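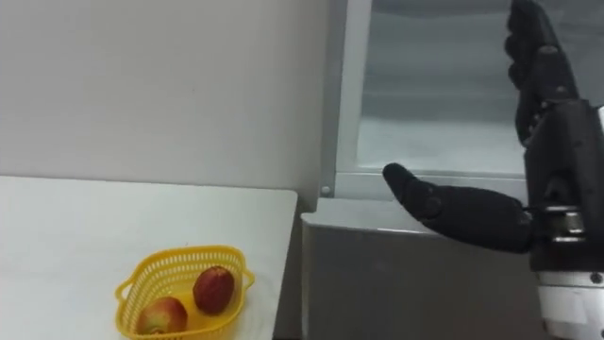
Sikora's objection was that 200 demonstrations of a single task tell us how well the policy copies the operator, and very little about whether it has learned the task. His comment on the first draft is the starting point for this section.

Reading time: 2 minutes

4.2 Action chunking and the choice of horizon

In the Luseo experiments the policy maps the head view and the joint positions to a chunk of k future actions. The arm carries out the first part of the chunk, then the policy is queried again. Two settings matter: the chunk length k and the number of actions executed before the next query.

Short chunks react quickly but tend to stall where the operators paused. A typical place is near the fridge, with the hand raised and the fruit basket still in view. The same picture may have been recorded before a reach and after one, and a policy without memory averages the two. Longer chunks carry the arm through the pause, at the cost of a slower response if the basket has been moved.

Test for generalisation (Vallejo's protocol):

Train on 7 basket positions. Evaluate on 7 others, none of them used in training. Keep the starting pose of the arm fixed. Record success, stall and collision as separate outcomes; a stall is any pause longer than 2 seconds with no contact.

Result. On trained positions chunk length made little difference. On the held-out positions the short-chunk policy failed mostly by stalling, and the long-chunk policy mostly by reaching to the nearest trained position. The overall success rates were close, so a single figure would have hidden the difference. This partly supports Sikora: both policies interpolate poorly, and they fail in different ways.

Before the next lecture, read the appendix on temporal averaging and work out what happens to the stall rate when overlapping chunks are blended with equal weights.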